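Datasets > Simulation > Manipulation > Known faults

# Nondumine pick set, release 6: data card and fault notice

Read the fault section before training on this release. The episodes in it are usable, but the gripper state channel is not.
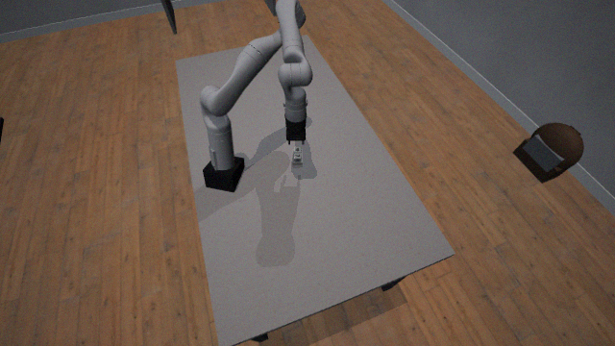

## What's in it

500 simulated tabletop episodes of a single fixed arm with a two-finger gripper, reaching for one small object per episode. Each episode has joint positions, joint velocities, commanded gripper width, reported gripper width, contact flags and rendered colour frames. The tasks were written at Ellside and the episodes were generated with the Endgate runner.

## The fault

In 100 of the 500 episodes the reported gripper width is a copy of the commanded width. It should come from the simulated finger joints. When the fingers close on an object, the log says they closed all the way, and the grasp check reads that as a miss.

The retry logic then opened the gripper and pressed down again at the same spot. In the worst episode it did this six times, and the fingertips ended up below the table surface before the solver threw the object clear.

The cause was a fallback in the Mittal logging layer. If a joint reading arrived late, the layer filled the gap with the last command and raised no warning. We found it in May while checking a batch that had been left running over a Sunday.

## Affected episodes

- Numbers 1 to 360: clean
- Numbers 361 to 460: faulty width channel
- Numbers 461 to 500: generated after the fix, clean

Frames, joint positions and contact flags are correct throughout.

## What to do

Drop the faulty range, or mask `width_reported` and use the contact flags in its place. Do not use the success labels in that range - they were worked out from the bad channel.

Do not replay those trajectories on hardware. The repeated downward presses would drive a real gripper into the bench.

## Still open

The runner now stops on a late reading. It does not yet have a lower height limit for the fingertips, and until it does, new batches should be checked by hand before they're catalogued.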